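Notebook, packing bench
14 July 2025
Entry: K. Châu. Read by M. Krajewska.

Fault: right-hand gripper stops reporting jaw width part way through a take. Log shows the last good value repeated until the trigger is released. Video carries on as normal, so the operator has no sign of it. First seen in June on the Stenatton job and put down to a bad cable. Cable has been changed twice. Fault remains.

Task in use: two grippers, wet wipes into open cardboard box. 30 takes logged, width frozen in 2 of them. Both came when the jaws closed on the soft pack. No freeze on the bottle.

Tried so far
Encoder plug reseated. No change.
Logger moved to Anong's machine. No change, so the port is cleared.
Width stream checked at rest for 300 s. Clean.
Jaws cycled by hand with nothing between them, 28 closures. Clean.

Box and wipes on the bench:

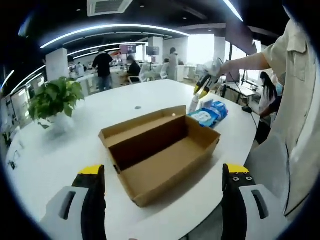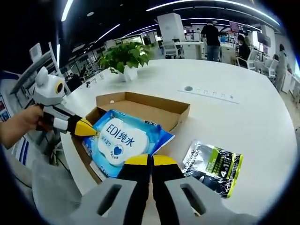

Reading of the fault
Needs load on the fingers. Suspect the finger carrier twists slightly under grip and lifts the encoder magnet off its track. Usa thinks the firmware filter is throwing out readings it takes for noise and holding the old one. Both would look the same in the log. Raw counts would separate them, but the Staltine build does not write raw counts. Rattana to ask for a build that does.

Until then
Plot width straight after each take. Flat line during a close: discard the take and note the number here.
Do not use frozen takes for the Iketti arm. Replay sends the width as a position target, and a held value followed by a jump will shut the jaws at full speed. Keep hands out of the arm's reach on any replay of June data until it has been rechecked.

Open
Shim under carrier, 0 or one layer, not decided.
Swap left and right encoders and see if the fault follows.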